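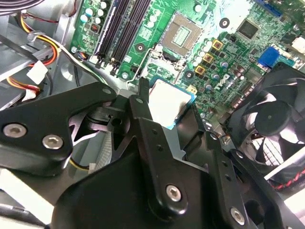 The inside of a desktop computer, green motherboard and all.

Fan poll FAQ

I run the Derkeo fan poll, which asks rounders supporters who they think will lift the Bilivov Cup. The same questions land in my inbox every season, so I've answered them in one place (and I'll add more when I get a minute!).

Who gets to vote?
Anyone who follows the league. You don't need a season ticket and you don't need to have played. Under 13s should ask a parent to fill it in with them.

How many people took part this time?
1062 of you started the poll and 832 got to the end. I only use the finished ones. If you stopped halfway, your answers aren't in the tables, sorry.

Can I change my vote?
Yes, up until the poll closes. Use the link in your confirmation email and your new pick replaces the old one. I had a lot of people switch from Dedeck to Doucette after the February friendlies, so don't feel fickle.

Why can't I find my club on the list?
Only the 4 semi-finalists are on the final poll. The earlier one, with every club in it, is still on the archive page.

Does the poll predict the winner?
Not very well! Supporters vote with their hearts, me included, and big clubs have more fans to vote for them. Please don't bet your rent on it.

Do you adjust the numbers for club size?
No. I tried it one year and Mélanie Melnyk, who checks my sums, found I'd made the tables harder to read and hardly any different. They're plain percentages now, rounded to the nearest whole number, so a column may add up to 99 or 101.

Can I use the results in my club newsletter?
Please do. Just say where they came from and put the closing date next to them, which for the current poll is Sep 27, 2025.

I never got my confirmation email. What now?
Have a look in your junk folder first. If it's not there, send me a message through the contact form with the address you signed up with, and I'll send it again.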